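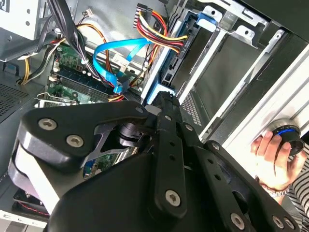
6th September

Second day of the Potow talks. The delegations from Grallance and Solheim sat in separate rooms again and passed papers through the Bristmont mediators. Text on the table is draft 9. Article 2, on who mans the river crossings after the pullback, is still in brackets.
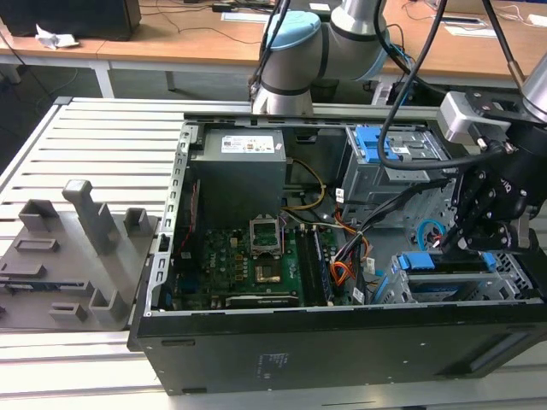 By Berhanu Workneh
Observer's diary

Grallance wants the prisoner lists exchanged before any signature. Its list has 347 names. Solheim accepts the principle but disputes the cutoff, which it would move back to March. The mediators asked both sides for a written position by evening. One arrived. 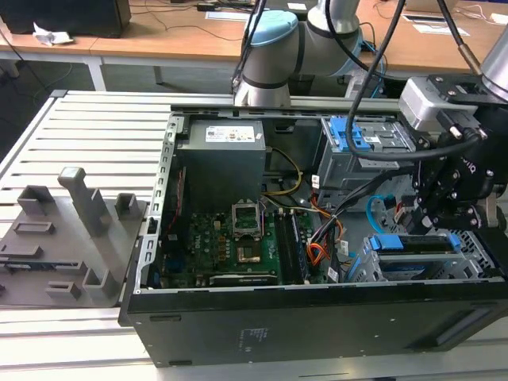

CEASEFIRE MONITORING

The violations annex now runs to 3,261 entries — most of them drone overflights, logged by both sides under different definitions. Định Tiêu spent the afternoon on a common form with fields for time, grid reference and type of weapon. Solheim objected to the word "incursion." "Crossing" was put in its place and initialed.

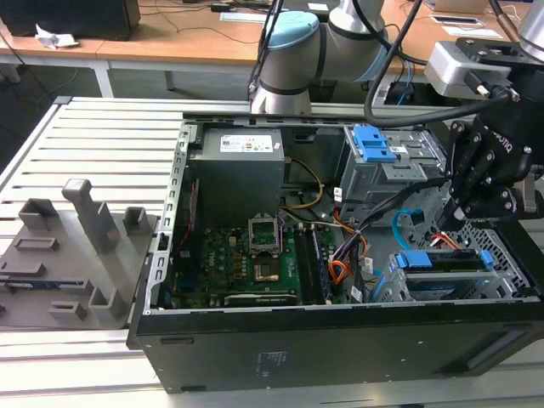 Grallance has not yet initialed the same page. Its lead delegate left for consultations at four and is due back tomorrow. Until then the annex stays open and Article 2 stays in brackets.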